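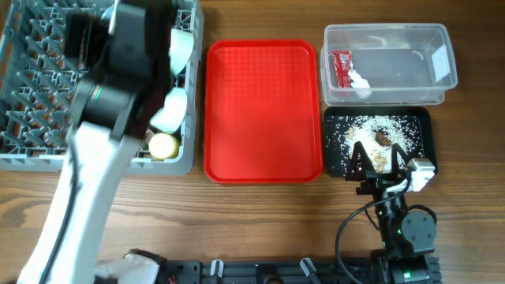
Tistus – home recipes, typed out as written

Tistus is a set of 676 home recipes copied from cards, exercise books, the backs of envelopes and, in one case, the inside of a cupboard door. They come from 45 households. Each recipe is typed out twice: once exactly as the cook wrote it, spelling and all, and once in a tidy form with the amounts, times and steps pulled apart so a program can read them.

I love this stuff. Most recipe collections online have been cleaned up until every cake sounds like every other cake, and the bits I enjoy most are gone – "bake till the colour is right", "flour, as much as it wants", "Not Jean's oven". All of that is kept here, in the raw text, and you can search it!

What's in the folder

recipes.csv – one row per recipe, tidy form
raw/ – one text file per recipe, line breaks kept as on the card
measures.csv – every odd measure we met, with our best reading in metric
households.csv – household number, province, and the decade the cook started writing things down
notes.txt – loose remarks that didn't fit anywhere else, well worth a read

The file names in raw/ match the id column in recipes.csv. If an id ends in b, the same card had a second recipe on the back.

Columns in recipes.csv

id – plain number, sometimes with a b
title – as on the card. Left blank if the card has no title, and plenty don't
kind – baking, soup, main, preserve, sweet, drink, other
serves – only filled in if the cook said so
ingredients – separated by semicolons, in the order written
steps – separated by a vertical bar
oven_c – in Celsius. Fahrenheit was converted to the nearest five degrees
oven_raw – what the card says, for example "mod. oven" or "hot then not"
lang – en, fr, pt, or mixed
household – links to households.csv

Baking is the biggest group, at 193 recipes. Of those, 98 give no oven temperature of any sort, so please don't treat oven_c as a complete column. An empty cell means the cook left it out. We have not guessed.

Measures, the fun part

I could talk about measures.csv all day. A "cup" in this set can be a Canadian cup, a British cup, or a favourite cup that lived in somebody's kitchen and may have held anything at all. Butter turns up in pounds, grams, sticks, tablespoons, and "the size of an egg" (which has its own long entry, with four different readings). There is a "Vitel tin" in several of the fudge recipes, after the brand of cocoa those families bought, and we went back to two of the cooks to find out how big it was. They gave different answers, and both are in the file.

Every row in measures.csv has a sure column with three values:

yes – the cook or a relative told us
likely – other cards from the same household point that way
no – we picked something sensible, use with care

If you're working out nutrition, drop the "no" rows. If you're studying how people write about food, keep them, they're the best ones.

How it was put together

The first batch came out of the Frota seniors' lunch, where people brought in their recipe tins and let us copy them between the soup and the pie. Word got around, and more arrived by post and by email. Two people typed each card separately. Where their versions differed we went back to the scan and argued it out, mostly over whether something was a 1 or a 7.

Crossed-out words are kept inside square brackets with a tilde in front, like [~nutmeg]. Later additions in another pen or another hand get a plus sign, like [+less sugar]. A few cards have been changed so many times that the raw file is mostly brackets, and I think those are the treasures of the whole set. Household 12's butter tarts are the place to start.

We left out anything plainly copied from a printed book or the side of a package, unless the cook had changed it. Names of living people were swapped for initials, apart from cooks who asked to be named.

Known problems

The set leans heavily toward sweet things. People write down the cake and carry the stew in their heads, so don't read this as a picture of what anyone ate on a weeknight.

French accents were lost in the first typing round and put back by hand. Some will still be wrong.

Serving sizes are all over the place – "serves 6 or Dad" was entered as 6.

Preserves are here as written. Some of the older canning methods are not safe by today's rules, so please check a current guide before you fill a jar from one of these. The same goes for anything involving raw egg.

Getting started

Open recipes.csv in any spreadsheet and set the encoding to UTF-8. Filter kind to "soup", pick a row, then open the matching raw file beside it. Doing that for five or six recipes will teach you more about the set than this page can.

The small search tool, Kiritz, lives in its own folder. It finds recipes by ingredient and knows that icing sugar and confectioners' sugar are the same thing, and that "marg" is margarine. It does not yet know what to do with "the usual", and I would be delighted to hear ideas.

Using and adding to it

Free for home, school and research use. Please name the set if you publish something, and don't sell the raw texts as a cookbook, as the families asked us not to.

New cards are very welcome! Send a clear scan of both sides, even if the back looks blank, plus the province and the rough decade. If you can ask the cook a question or two about the measures, do it, and write down the answer in their own words.

Corrections can go in the issue list. Give the id and the line.

Kept by Sebastião Queiroz
Last changed 08/08/2022

Related
Kiritz – ingredient search for home recipes
Frota lunch menus, typed
Reading old handwriting: a short guide
Measures we still can't work out
Change list for June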